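My brother-in-law Chaminda bought a second-hand plaster sprayer in March, and since then I am the person in the family who must know how it works. I did not ask for this job, but I have come to like it.

The machine is a Tomari, a small one on two wheels, with a hopper on top and a long grey hose. The seller gave us no manual. He only said, "Don't let it sit full," and drove away. I think this was good advice, and I wish we had listened to it better.
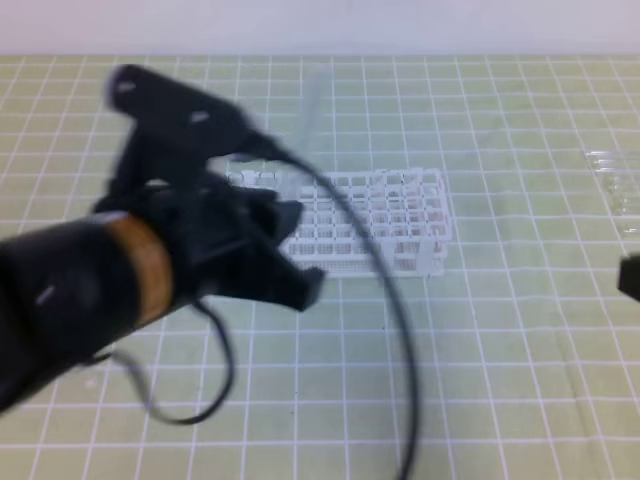

Our first wall was the back of the garage. We mixed the lime render too thick, as you would for a trowel, and the hose blocked after 3 metres. Chaminda wanted to raise the pressure. I said no, please, release it first. We opened the coupling behind the shed with our faces turned away, and a plug of grey mortar as long as my hand came out on the grass.

For the second try we sieved the sand. We also sent a bucket of thin lime slurry through the hose before the real mix, which Petrică Nistor, my neighbour, told me to do. He worked seven years with rendering crews. After this the pump made a much softer sound, and the colour of the wall became even.

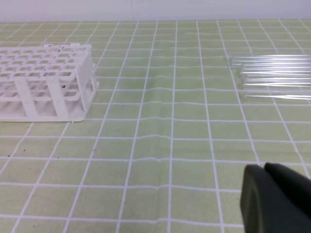
The rotor and stator are the parts that wear. Ours had a deep groove, so I ordered a new stator from Zania and paid 353 dollars with postage. It was a painful amount for a piece of rubber in a metal tube. Fitting it took me the whole afternoon – you must turn the rotor in slowly, with a little silicone spray, never with oil.
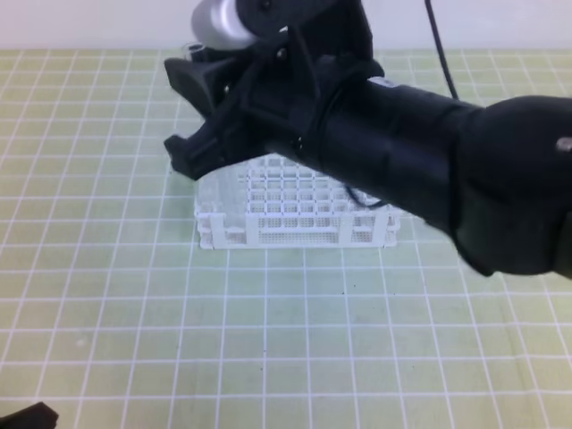

Now I wash everything as soon as the last mix is through. A wet sponge ball goes in the hose, then clean water, then the ball again. Chaminda says I am too strict about it.

Next we want to do the side of the house, if the weather stays dry. I still have to find a smaller nozzle for the corners under the window sills.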